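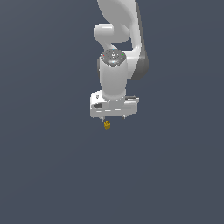
Why does the planner reject grasps that the simulator runs without complaint? Because the two load different collision models of the hand, and the planner's copy still has the old finger padding.

Wednesday, sim bench, Turard branch

Picked up from Eino's note on the grasp rejections. He had narrowed it to the collision check and stopped there. I reran his batch with the same seed: 254 candidate grasps, 35 accepted by the planner. Then forced the rejected ones straight through the controller with checking disabled. Most ran to the end of the trajectory with zero contacts reported between hand and cube before close.

Dumped the link geometry from both processes. Simulator reads the hand from `hand_v3.xml`. Planner reads a cached copy that Soltgate builds at startup, and the cache key is the file name only. Contents changed, name did not, so the cache never rebuilt. The cached fingers are wider on both sides by the old padding value.

Steps:

1. Cleared the cache by hand, restarted the planner. Accepted count went from 35 to 70.
2. Changed the key to name plus content hash. Confirmed that editing one vertex triggers a rebuild.
3. Added a startup check that compares link bounding boxes between planner and sim. Mismatch is now a hard error. It was a log line at debug level before, which explains why we missed it.

70 is still low. Went through the remaining rejections by reason code. The largest group is `IK_NO_SOLUTION`, all with the wrist near its joint limit. The sampler draws yaw over the full circle, but the fingers are symmetric under a half turn, so half of those samples are duplicates that only differ in how far the wrist has to rotate. Should fold yaw to the half circle and let IK pick the nearer branch. Did not do it today; Asmaa has the sampler open for the Dultier merge and I don't want to conflict with her.

Second group is `APPROACH_BLOCKED`. These come from the scene having no support surface at all in this config. The approach generator assumes a plane normal and falls back to the world x axis when it finds none. Wrong default. Changed it to world z, pointing down, with a warning. The count has not been rerun with that change.

Side issue, offset between fingers and cube. The grasp frame is defined at the midpoint between the fingertips in the planner. In the sim wrapper it is attached to the hand body, and the transform between them is hardcoded from the v2 hand. Replaced the constant with a lookup from the model. Ran the unit tests for the wrapper: pass, except `test_release_pose`, which compares against a stored v2 value. Test needs a new reference. Left it failing on purpose so it gets looked at.

Timing: the bounding box check adds nothing measurable to startup. The hash does add a bit on the first load of large meshes. Acceptable.

Also tried raising the solver to some 2,000 iterations on the IK failures, to rule out early termination. No change in the set of failures. Reverted.

Open:

- Rerun the full batch with the z default. Same seed, separate log directory.
- Fold yaw in the sampler (after the Dultier merge).
- New reference for `test_release_pose`. Eino Pesonen wrote the original, ask him what tolerance he had in mind.
- Gravity is off in the Samir config. Check whether that is inherited or set locally. With gravity off, "no contacts before close" says little about whether the cube would stay put, so the forced runs need repeating with it on.
- Ask Asmaa El Khatib whether anything else reads the Soltgate cache. I found the planner and the visualizer, but the grep did not cover the launch scripts.

Branch pushed as `cache-key-hash`. Not ready for review until the batch is rerun.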